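Sweater Care and Folding - Your Questions

I get a lot of mail about sweaters once it turns cold, so I put the usual questions on one page. Last updated November 12, 2019.

Should I hang my knits or fold them?
Fold them, please! I hung mine for years and every one got those pointy little shoulders. Hangers are for shirts.

Where do you fold yours?
On the bed. I don't own a table big enough, and I like being able to spread a sweater out and smooth it with my hands before I start.

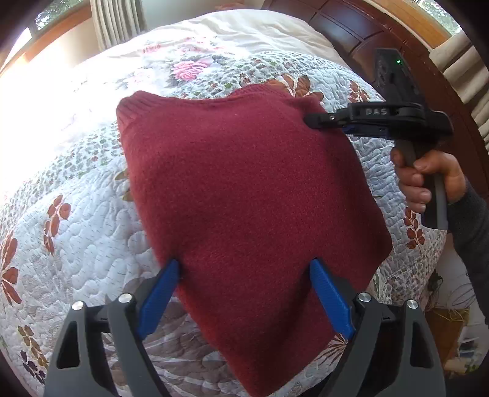
Sleeves go in first, then I bring the bottom up to the neck. If it's a chunky one I stop there - a third fold just makes a lump in the drawer.

What about fuzz?
A little fuzz is fine on a soft knit and I leave it alone. For real pills I use the Godetti comb (mine is 5 years old and still going) with very light strokes, always in one direction.

How often do you wash them?
Every 5 wears or so if there's a shirt underneath. Cool water, then flat on a towel. I never wring them, and I keep the ribbing pushed together while it dries so the cuffs don't go wavy.

Can I leave one draped over the edge of the bed overnight?
I do it all the time in December and the sky hasn't fallen, but I wouldn't do it with a heavy one that's still damp.

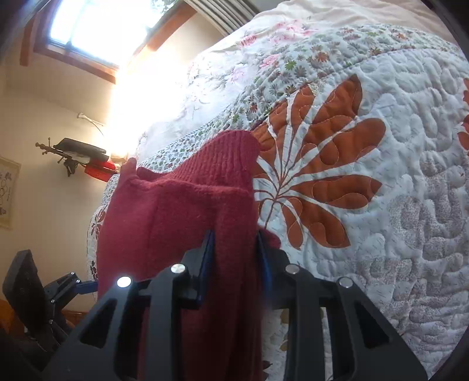
Zlata Stetsiuk wrote in to disagree: "Even a dry one grows on me if it hangs by its own weight. Mine go over the back of a wide armchair, folded in half, and they keep their length."

Fair enough, I may try that with my long cardigan!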